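Search this manual
March. Uyên Dương

4.2 Fitting the Wonum cable clips

1. Switch off the supply at the wall.
2. Fix the clip base with the 2 screws supplied.
3. Press the cable in and close the latch.

Caution: do not clip over a joint in the cable. 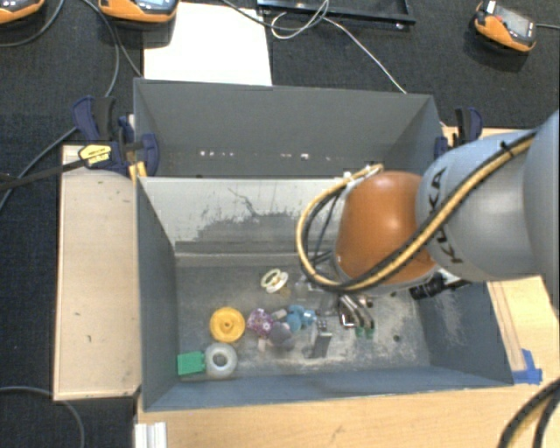 Slack must be left wherever a cable crosses a moving part. A wide loop, as on the orange joint with its tan-yellow and black cables, is suitable. Tie the bundle on the fixed side of a hinge.

Contact Minderetti, Jornadville | © Minderetti | Back to top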